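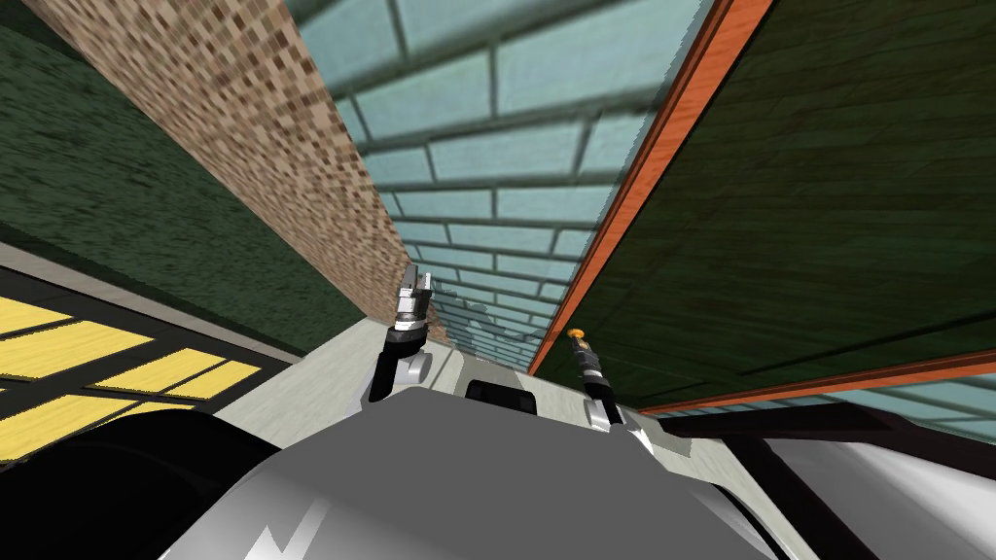

Harnness: Stories
Elsie Donnelly
Hesero Editions, paperback
$13
In stock
Add to cart
Add to wish list

Seven stories, one town, one river. Harnness is the town, Wosaver is the river, and neither is on a map so please stop writing to ask us which state. Elsie won't say. We've tried.

Second printing now in the warehouse and shipping. If you ordered during the gap in July your copy is at the front of the line, you don't need to do anything. If you moved since then, do email us.

About the book

People in Harnness mostly fix things, sell things or wait for the bridge to reopen. The bridge is closed in the first story and still closed in the last one. In between: a woman who inherits a shoe store and no shoes. Two brothers who haven't spoken since a card game and have to share a truck for a weekend. A school bus driver who starts reading the letters kids leave on the seats, then starts answering them, which goes how you'd think and then goes a bit further.

The stories overlap but not in a clever puzzle way. Somebody's aunt in one is the cashier in another. You can read them in any order. We'd still say start at the front, the bridge thing builds.

The long one, "Low Water," runs 58 pages and could have been its own little book. It was going to be, for a while. It follows a ferry pilot over a single dry summer when the river gets too shallow to work and she has to find something to do with her hands. Reviewers always go for this one. Our office is split, half of us like "Receipts" better — the shortest, all told in notes left on a kitchen counter.

Contents

Bridge Closed
The Shoe Store
Receipts
A Truck for Two
Seat Letters
Low Water
Bridge Closed, Continued

From "Low Water"

"By the end of June you could see the chain. It had been down there since before her father, doing its job in the dark, and now there it lay across the stones like something a kid had dragged home. She didn't like people looking at it. She stood where she could block the view from the road, and when the mail truck slowed down she waved it on."

From "Receipts"

"Milk is fine, I smelled it. Do not smell it again. Your mother called. I said you were out and you were, you were in the yard."

About the author

Elsie Donnelly worked in a hardware store, a county records office and a radio station that played mostly polkas. This is her first book of stories. An earlier novel exists, she says, in a drawer, and is staying there. She's at work on something longer set upriver from Harnness. No date on that yet, don't ask us, we don't ask her.

A few words from Elsie, taken from the newsletter

"I wanted a town where the big thing had already happened, and everybody was left with the small things. I kept taking plot out. My editor kept putting a little back in. We met someplace in the middle, and I think she was right about the truck."

The editor in question is M. Khoo, who runs our fiction list and also picked the cover color. Letters about the cover color go to her.

What's different in the second printing

Not much. Same text, same cover, same paper weight. Changes if you care:

Typo fixes. Five of them, including the one where the ferry pilot's name changes for a paragraph. Thanks to everyone who wrote in about that. All of you.
"Seat Letters" now starts on a right-hand page, like it was supposed to.
Acknowledgments corrected, one name had been left off.
The ribbon marker is gone. That was only ever on the launch copies and we ran out of ribbon.

If you have a first printing with the wrong name in it, hang on to it, we aren't swapping them. Some readers seem to like it better.

Format and details

Paperback, sewn binding, flaps. Cream paper. Opens pretty flat, we tested it under a coffee cup. Type is on the larger side because small type gives our designer a headache and the rest of us too. Cover has a matte coating, picks up fingerprints a little if your hands are damp.

E-book comes as a plain file, no lock on it. Read it on whatever you own. The download link stays good for seven days after you order and if it runs out just write, we'll send a new one.

Audiobook: not yet. We've had two readers record samples and Elsie liked both, so that's where it's stuck.

Large print: being worked on. Sign up on the notify list at the bottom of the page and you'll get one email when its ready and no others.

Shipping

Flat $5 anywhere in the US, no matter how many copies. Orders go out the next working day, usually. Outside the US the cart will work out the cost once you put in your address. Customs is on you, sorry.

Books go in a cardboard wrap with no plastic. Held up fine so far. If yours shows up with a crushed corner, send us a picture and we'll mail another one, keep the bad one or pass it along.

Bookstores: usual trade terms, write to the orders desk. Returns accepted if the copies can be sold again. Please don't put price stickers on the flaps, they take the coating off.

For reading groups

There's a free sheet of talking points, plain text, prints on one page. Some groups told us they spend the whole night on the bus driver and never get to the rest. So maybe do him last.

Order ten or more and we'll add a spare copy for whoever's hosting. No code needed, we'll see it on the order.

Elsie does calls with groups when she has time — not in the middle of a draft, and she is often in the middle of a draft. Ask early. She would rather hear what didn't work than get compliments, fair warning.

For teachers

"Receipts" and "Bridge Closed" both teach well in one class period. You can copy either one for your own students, just keep the author's name and the title of the book on the page. Desk copies on request from a school address. Tell us the course, we're nosy.

Content notes: some drinking, a death offstage, a dog who is lost for most of a story and comes home. We get asked about the dog more than anything else on this page. He comes home.

Reader comments

"Bought it for the ferry story and ended up reading the kitchen notes out loud to my husband. He asked if it was about us. It's a little about us."

"Slow start. I put it down after the shoe store and didn't pick it up for weeks. Then went straight through to the end. Would have liked a map."

"The brothers. That's it, that's my review."

"Too many people called Ray. I know small towns are like that but I had to keep a list."

"Ending didn't do it for me, I wanted the bridge open. My sister says I missed the point. Four stars anyway for Seat Letters."

To leave a comment, log in and use the form. We read them before they go up, so there's a delay. We don't take down bad ones.

Also from Hesero

If you liked this: we put out a small pamphlet of Elsie's called Notes on the Wosaver, river bits that didn't fit in the stories. Stapled, thin, very nice. No ghost stuff in it despite what the old listing said, that was a mix-up with another title. Ships free when it goes in the same order as Harnness. Add it to the cart first, then the book, otherwise the cart gets confused. We know. It's on the fix list.

Gift wrap: brown paper and string, pick it at checkout. Write your note in the box and one of us will copy it out by hand, so keep it short and tell us if a name is spelled funny.

Signed copies

Elsie signed a stack when the second printing came in. When those are gone the option will disapear from the menu. She'll sign with a name but not a long message, her wrist is bad. Signed copies can't be returned, for what we hope are clear reasons.

Page last updated 13 August 2020

Notify me: large print / audiobook / next book
Email address
Sign up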